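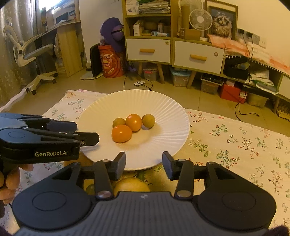 GenRobot.AI hand-held gripper pair: worth the budget line?

We spent most of February going back and forth over whether to buy the GenRobot.AI pair or hold out for a proper arm, and I'm so glad we started small! Fruit on a paper plate is a lovely first job, by the way, cheap to set up and fussier than you'd think (small round things love to roll).

The grips are comfortable, and the two black fingers open wide enough for anything we've asked of them so far. I did find the trigger a bit stiff for the first 3 days, then it loosened up nicely. Spare finger pads came to $57 a set from Todorova, and I'd put two sets in your plan from the start, plus $71 for the padded case if you'll be moving between rooms like we do.

My one grumble is the charger, which only takes one unit at a time, so Monday mornings are slow. Four stars out of 5 from me, and I'd happily order from Todorova again.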